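3. Cooking grains on the Gadlow

The box claims perfect millet in 17 minutes. We have our doubts, and so should you. Treat the printed times as a starting point.

3.1 Rinse the grain until the water runs nearly clear. Quinoa needs longer than the leaflet says.

3.2 Add water to the line marked on the inner pot. The "superfood" line is the ordinary line with a leaf beside it – ignore the leaf.

3.3 Close the lid and press GRAIN. Code 24 means the lid is not seated. Lift it and try again.

NOTE: The "nutrient lock" setting cooks at a lower heat for longer. Angus Grimshaw tried it on four batches of buckwheat and could taste no difference.

CAUTION: Steam leaves by the rear vent. Keep hands and cupboard doors clear.

3.4 When the tone sounds, leave the lid shut for five minutes, then fork the grain through. If it is still hard, add two spoonfuls of water and run REHEAT once.

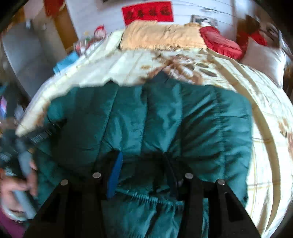

Teal fabric over a leaf-patterned bed cover.

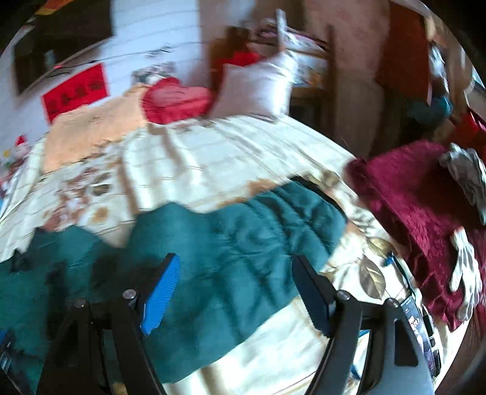 3.5 Unplug the cooker and let it cool before lifting out the pot. The makers call the coating scratch-proof. Use a plastic spoon anyway.

Gadlow grain cooker guide, part 2719 | Contact Totach | Back to top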